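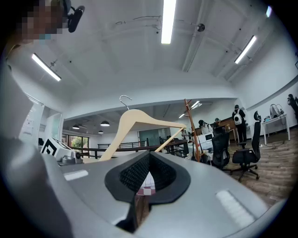
Why Does a Hanger Have Shoulders?

Go and open your closet. I'll wait! Pull out a hanger, a wooden one if you've got it, and hold it up by the hook. See how the top curves down on both sides? Those are its shoulders, and they're shaped a bit like yours.

When I was a kid in Laur I hung my sweaters on a nail in the wall. (Don't do this.) Every sweater I owned had a pointy little bump at the back of the neck, like a tiny shark fin. A nail holds all the weight of your clothes in one spot, and cloth stretches. A hanger spreads that weight out along the whole curve, so your shirt keeps the shape it has when you're inside it.

Now look at the hook. On lots of hangers it's metal, even when the rest is wood. A thin wooden hook would snap pretty fast! Metal can be skinny and bendy and still hold up a big winter coat. Try giving the hook a gentle twist. On many hangers it spins, so you can face it whichever way you like.

Then there's the bar along the bottom. Fold your pants over it and they hang there without falling on the floor, most of the time anyway. Mine slide off if the bar is too smooth.

What about coat racks? A tall standing one is great by a door, when you come in and want your jacket off right now. But the pegs have the same trouble as my nail, so use the little loop inside the collar if your coat has one.

Something to try: hang one T-shirt on a hanger and one on a peg, leave them for 2 days, and compare the shoulders. Draw what you find!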